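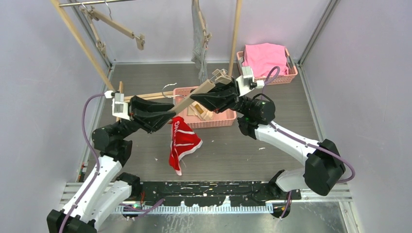
Both arms on one hanger at the Flollon bench, red cloth hanging below.

Laundry is hard. Ask the Karkard robotics club, which has spent the whole spring on it. Two arms, one wooden hanger, a heap of clothes in pink baskets. Eight students, most of them new to this, crowded round a laptop after class.

The job sounds small. Get a garment on a hanger, get the hanger on a rod. Cloth doesn't cooperate, though. It slides, it bunches, it folds under itself, and the code has to cope with all of it. The club logged 19 tries one afternoon in April and argued over every one of them untill the building closed.

Then theres grip. The padded fingers have to hold a thin pole as well as a soft sleeve, and those want very different settings.

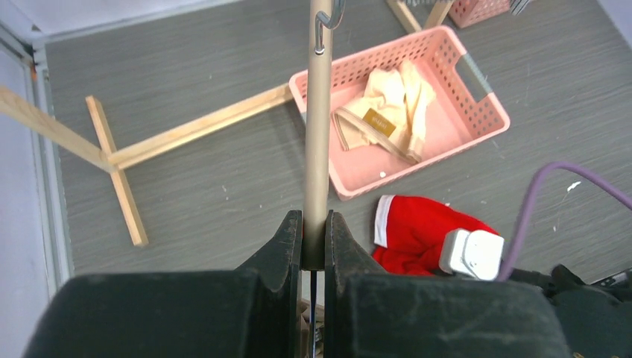 Next stop, Gostlow

The regional meet is in May. Two rounds, the second one with clothes the teams have never seen. Koskela won last year and is bringing a bigger squad. Karkard is bringing the same bench and a lot more practice.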